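Student Team at Clelonlow Turns to Cable Handling: A Conversation with Teun Prins

July 2022

The robotics project at Clelonlow Technical College entered its second year in January with a new assignment and a mostly new group of students. The Office of Student Programs spoke with the project's faculty adviser, Teun Prins, about how the course is organized, what the students are expected to learn, and why the team has chosen to work on wiring.

Mr. Prins came to the college after a career in industrial maintenance, the last part of it at Van Loon, a regional builder of packaging equipment. He teaches two sections of control systems in addition to advising the project. Enrollment is limited to 12 students, who are admitted on the basis of a short written proposal and an interview.

"I do not ask for prior experience with robots," Mr. Prins said. "I ask whether they have ever repaired something and whether they can describe the repair in order. A student who can write down what was done, and in what order, will do well in this room."

The project carries three credits and meets in Room 205 of the Lideck Building. Students are divided into groups responsible for the arm and gripper, for software, and for test procedures. Groups rotate at midterm, a practice that Mr. Prins introduced after the first year.

"In the first year we let people stay where they were comfortable," he said. "By spring we had one student who understood the gripper and a great many who were waiting for that student to arrive. The rotation costs us a week every term. I consider the week well spent."

The first class built a sorting cell that moved plastic blocks from a conveyor into trays. It was shown at the college's open house and later at Estedura, the regional student automation meet, where it completed the assigned course but placed in the lower half of the standings. Mr. Prins described the result as fair.

"The blocks were all the same and they did not bend," he said. "The judges asked what the arm would do with a part that changes shape when it is picked up. We had no answer to give them. The students discussed it on the bus home, and by the time we reached campus they had more or less written the next proposal."

That proposal became the current project, which asks the arm to find and pick up short lengths of wire beside a circuit board and, in a later phase, to carry a plug to its connector. Students operate the arm by hand controller and record each attempt, and the software group uses the recordings to develop routines that run without an operator. The team logged 712 attempts during the spring term. Each is entered in a shared record with the operator's initials, the starting arrangement of the parts and a short note on the outcome.

Asked about the notes, Mr. Prins said that they are graded. "The word 'failed' by itself is returned to the student. I want to know if the fingers closed too high, or if the wire rolled, or if the operator could not see the end of it. These are different problems and they belong to different groups."

Much of the difficulty, he explained, lies in the view available to the robot. The camera rides at the wrist and moves with the gripper, so the fingers are always in the picture and often in front of the part that the operator most needs to see.

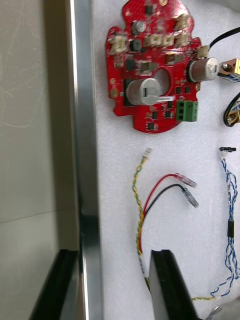 "Students assume at first that a better camera will solve it," Mr. Prins said. "Then they spend an afternoon trying to tell where one wire passes over another, and they begin to think about the angle of approach instead. Some of the best work this term was done by a group that changed nothing except the order in which the wires were picked up."

The boards and cables used in the exercises are not powered at any time. Students complete a bench safety session before they are permitted to operate the arm, and a second student is required at the stop button whenever it is in motion. Mr. Prins noted that this rule also applies to him.

The team plans to return to Estedura with the wiring task. Mr. Prins declined to predict a placing. He said that the software group's routine handles single wires well and becomes unreliable when wires are twisted together - a condition that the students now set up on purpose in most test sessions. Work on inserting a plug will begin in the fall, with a revised set of fingertips that the gripper group is designing.

Several members of the first class have since taken positions in maintenance and controls, and two return in the evenings to review student designs. Mr. Prins said that he values their visits for a practical reason.

"They ask the questions that a supervisor would ask," he said. "How long does it take, how often does it drop the part, who fixes it on the night shift. My students have usually prepared for the first one."

Proposals for the fall section are accepted through the Office of Student Programs. Students from any department may apply. Interviews are held in Room 205, and applicants should bring their written proposal with them.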